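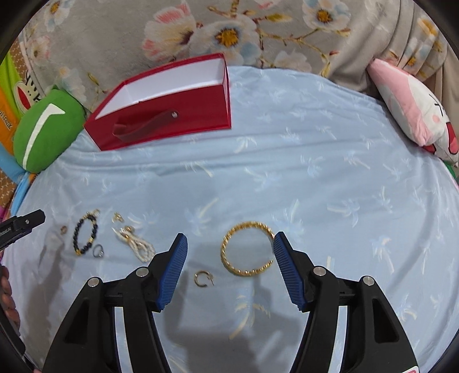 Community Help > Home & Closet > Jewelry and Accessories

Print this page | E-mail this page

Best way to sort rings and bracelets into one small box?

Posted by Greer Kinnear, January 2018

I have one long red box with a strap handle and a smooth white interior, no dividers. I want all my everyday jewelry in it. Right now I spread everything out on the bed and put it in piece by piece, but by the end of the week it's a tangle again. Most of it is small: thin gold rings, an open ring shaped like a C, a bracelet of dark round beads with a charm on it. I don't want to buy a big jewelry chest. I have 46 dollars to spend and would like to keep most of it. What do people use inside a plain box?
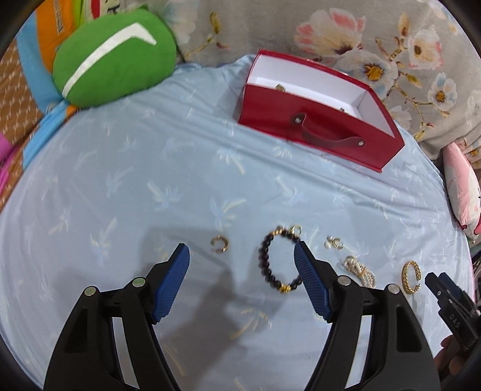

The thin rings are the worst. They slide under the bracelets and I have to tip the whole thing out to find one. The open ring also catches on other things.

Bustos

Doing it on a bed sheet is fine, but smooth it flat first or the small rings end up in the wrinkles. Sort by type before anything goes in the box. For dividers I cut strips from a cereal box and slot them together. 4 sections is plenty. Rings at one end, bracelets at the other — and keep the open ring in its own section so it can't hook anything. Measure the inside before you cut. I didn't and had to do mine twice.

Beaded bracelets should lie flat in a loop. Don't hang them if they're on elastic, it stretches.

Plarano

just use little zip bags, one for each thing. works for me

Wonero

Bags are OK for travel but I got tired of opening them every morning. I rolled up a piece of felt and pushed the rings down between the rolls. Six rings fit in one short roll. The felt was two dollars and I've had it since June.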